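Trodau Large Print Study Bible, Second Printing
Bonded cover, ribbon marker, boxed
Sold by Loddale Church Supply

We get asked to call every study Bible "life-changing" on these pages. We won't. The text inside is the same text you can read in a pew copy with a cracked spine, and if the pew copy is doing its job you may not need this one. What you would be paying for is bigger type, a lot of notes, and a cover that should hold up better than the first printing did.

The first printing did not hold up well. We sold it for 14 months and took back more copies than we liked, nearly all for the same fault: the front hinge let go near the top. Trodau says the second printing has a new lining and a sewn binding throughout. Our own check was simple. Emmanuel Mosoti, who runs our returns desk, kept one open on his counter at Romans, then at Genesis, then at Revelation, and handled it daily until June. The hinge was fine. One copy on one counter doesn't prove much, so we have kept the longer return window in place for this title.

What's in the box

One Bible, 2956 pages including notes and maps
Two ribbon markers, one dark red and one navy
A presentation page at the front
A reading plan card
A slip-on box, which is thin and will dent in the mail

About the notes

The maker's brochure says the notes are "for every believer." That's a big claim. They lean toward plain explanation in the Gospels and the Psalms, and they are good there. A reader coming to the Sermon on the Mount for the first time will find the customs explained and the hard words opened up without a sermon on top.

In the prophets we're less sure. The notes on Daniel and Ezekiel pick one view of the end times and mostly stay with it. Other views get a line or two, if that. Touran Mousavi, who buys our study titles, marked 19 notes where she thought a fair reader would want to hear the other side. She still voted to stock it. If your church holds a different view, or if you teach a mixed group, read a few of those pages before you order by the case. Either of our stores will let you sit down with the display copy for as long as you want.

The essays between the books are short. The one on prayer is the best of them. The one on money reads like it was written in a hurry, and it quotes Proverbs without saying much about what Jesus said to the rich young ruler. 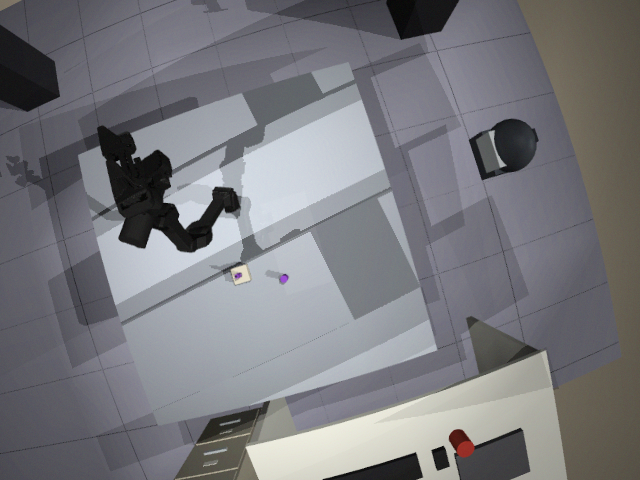 Is the type really large enough to read without glasses?

That depends on your eyes, but for most people who use reading glasses the Bible text is comfortable and the notes are not. The notes are set two sizes smaller than the verses, and the cross references in the center column are smaller again. If you want large type for the notes as well, look at the Van der Linden edition, which runs to 2 volumes and weighs accordingly.

Paper and show-through

Any Bible this long has thin paper. The brochure calls it "premium opaque," and we would call it average. You can see the other side of the page under a strong lamp, mostly in the poetry where there is more white space. It takes pencil well. Gel pens bleed, and most highlighters do too. Dry highlighters in the crayon style are the safe choice.

The page edges are gold, and the gold rubs. Expect it to look worn at the Psalms before anywhere else.

Cover

Bonded leather means leather scraps pressed together with a binder, and it is a long way from a goatskin cover. It starts out stiff. It softens some with use but never gets that loose drape people talk about. Colors are black and brown. The brown looks redder in the hand than it does on a screen.

Name stamping is one line, up to 24 letters and spaces. Please check the spelling twice. Stamped copies can't come back unless the fault is ours or the binding fails.

How it compares

The Rostach Reader's Bible is lighter, has no notes, and has better paper. For someone who wants to sit and read a whole Gospel in one evening, we'd point them there first. The Trodau is for the person who keeps stopping to ask what a word means. As a graduation or baptism gift it looks the part, though a new believer may find all those notes a bit much – a plain Bible and someone to read it with will go further.

Returns

Unstamped copies may be returned within 90 days, opened or not. Binding faults are covered for two years from purchase. Keep the receipt inside the box, and send us a picture of the hinge before you mail anything back.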